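**Tie-break in the deciding set at the Stirnthorpe indoor – keep it or drop it?**

**rizwan_m** – Jan 17, 2024
Well, I drove 50 miles to watch Lutfa Herath lose a third set that was over in ten minutes, and I'm still a bit sore about it, bless her. I know the first-to-ten breaker keeps the courts on schedule, but she'd fought so hard to level the match – surely a semifinal deserves a real set?

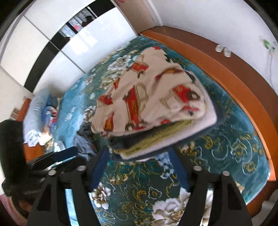
Quarterfinals and earlier, fine, do what you like. I just think the last two rounds could go the distance.

**MontsyMontes**
Oh Rizwan, I felt for her too! But I have to disagree, my friend. I've played that event since it moved from Brikar, and in the old days we'd be starting doubles at nine at night with our knees gone stiff. The breaker is the kindest thing they ever did for us.

**rezaul_r**
With Rizwan on this one. A draw of 24 isn't that big, and they had two courts sitting free by four.

**MontsyMontes**
Free because of the breakers, dear!

**rizwan_m**
Ha, okay, I'll give you that. Finals only, then? I could live with finals only.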